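Plalo Building, ground floor and basement
Fall walk-through, October
Done by: Barrett Escobedo
Copy to: Vesela Todorova

Key: OK / FIX / N/A. Comments where I had any. Floor area on the lease is 1,964 sq ft, basement not included.

EXITS AND STAIRS

Front door opens full width - OK
Back door opens full width - FIX. Catches on the mat. Mat needs to go or get trimmed.
Exit signs lit - OK front, FIX back. Back one is lit but dim, battery test failed. Hold the button in for a full minute when you retest, it looks fine for the first few seconds.
Basement stair rail tight - FIX. Bottom bracket has a screw missing. Not urgent today, urgent before the winter party.
Stair treads - OK. Grip tape on the third one is peeling at the left corner, keep an eye on it.
Aisles clear - OK, except boxes by the coat hooks. Third time on this list. Vesela please talk to whoever gets the Prendier deliveries.

FIRE

Extinguishers mounted, tag current - OK kitchen, OK hall. Basement one was on the floor behind the paint. I hung it back up. Hook is bent.
Smoke alarms - two tested, both sounded. Alarm by the office not tested, ladder was out on loan.
Sprinkler heads clear - N/A ground floor. Basement: something on the top shelf is too close to the head nearest the door. Move it down.
Space heaters - FIX. Found one under the desk in the front office, plugged into a power strip. Wall outlet only, or take it home. Same note as last year.

WATER AND HEAT

Water heater - OK. Set at 120. No drips, pan dry.
Boiler room clear of storage - FIX. Holiday stuff is creeping back in.
Furnace filter - changed. Oltard one, correct size this time. Spare is on the shelf, write the month on it when it goes in.
Shutoff valve labeled - OK but the label is upside down, can live with it
Outside hose bib drained - not done. Has to be done before first hard frost. I'll do it if somebody finds the key.
Sump pump - poured a bucket in, it kicked on. OK

KITCHEN

Fridge temp - OK
Outlet by sink, test and reset - OK. Reset button is stiff.
Hood filter - FIX. Greasy. Soak overnite, the green soap works better than the spray.
First aid kit - FIX. No burn gel, no large bandages, four kinds of tweezers. Vesela has the restock list, Vītola carries the refills.
Knives stored - OK

ELECTRICAL AND SMALL TOOLS

Panel door closes, nothing stacked in front - OK
Panel directory - FIX. Breaker 2 says "lights" and runs the microwave. The rest I did not have time to check.
Cover plates - OK except back hall, cracked at the bottom screw
Extension cords - threw out one with tape on it. If it has tape on it, it's trash.
Ladder - not seen, see above
Soldering iron, glue gun - unplugged, cold. OK

OPEN ITEMS FROM LAST TIME

Score was 94 in spring, not scoring this one till the re-check. Gutter over the back door still leaks at the seam. Door closer in front got fixed, thank you. Parking lot light is on the landlord, I called again and got voicemail.
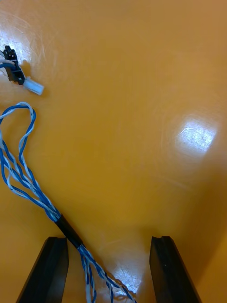

Loose wire is the last thing and then I'm done. It gets a tag or it goes in the bin - what it came off of, what it's for. That means everything, thin stuff too, like the blue and white twisted bundle on the orange tabletop. Masking tape and a marker is fine as a tag. The tabletop gets an OK, faint scuffs and fine scratches, no need to replace it. Re-check on the FIX items is mine, bracket and back exit sign first. Vesela, initial the kitchen part and leave it in the tray by the phone.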